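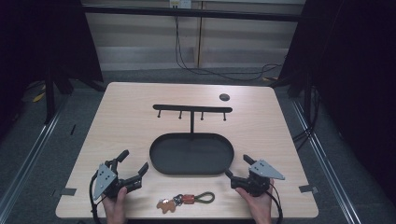

Kiprono Bakilana had carried the same keys for 2,970 days, and he was pleased to say he had lost them on 259 of them.

He knew because he kept a list. It lived in a notebook by the kettle, and the entries were wonderful. Bread bin. Coat I was wearing. Mollah's van. Under the cat. (That one had taken a whole morning, as the cat was very comfortable.) Mollah, who lived downstairs and drove him to work, said a man who could write all that down could surely buy a hook.

So in January 2020 he got a hook. He got four, in fact, on a neat black stand like a letter T, with a big oval tray at the bottom for anything that missed. It was the best thing he had ever seen! He put it in the middle of the table, walked to the door, came back in as if from a long day out, and admired it all over again.

"Four hooks," said Mollah, who had been called up to look. "How many sets of keys have you got?"

"One."

"And the other three?"

Kiprono hadn't thought about the other three. He thought about them all through supper, and he was still happily thinking about them when he went to bed.

The keys themselves were not much to look at, unless you were Kiprono, in which case they were a small travelling museum. There was the tan leather animal, which his niece Bilberg – her real name was Isabel, but she had introduced herself as Bilberg at the age of two and it had stuck – said was a dog. He had always taken it for a bear. They had argued about it at two weddings. There was the orange-red fob, as bright as a boiled sweet, from the swimming baths at Turnitz, and then the green woven loop that his mother had made him on the ferry home, using the last of her cord. He could find that loop in the dark with one finger.

The first evening, he hung them up with great ceremony. The second evening too. On the third he came in with shopping in both arms and a brilliant idea for a soup, and in the morning the hooks were bare and the tray was empty.

"They're on the table," said Mollah from the doorway.

"I've looked on the table."

"They're right at the front. You put them down just short of the tray."

And so they were, bear and fob and loop, all stretched out in a line as though they had been walking towards it and needed a rest. Kiprono laughed so much he had to sit down. Then he fetched the notebook and wrote, in his best hand, Almost.

By March the stand was full. Mollah had the second hook, for the van keys, which he said was only sensible as he was always up there anyway. Bilberg took the third when she came to stay, and hung her bicycle key on it, and told everyone who visited that the dog lived next door. The fourth went to old Mrs Droditz across the landing, who wanted a spare kept somewhere safe and had heard there was a system.

"There is!" said Kiprono, and showed her how it worked, twice.

She hung her key up herself, gave it a little push to see it swing, and asked what the tray was for.

"Mine," he said, and dropped them in.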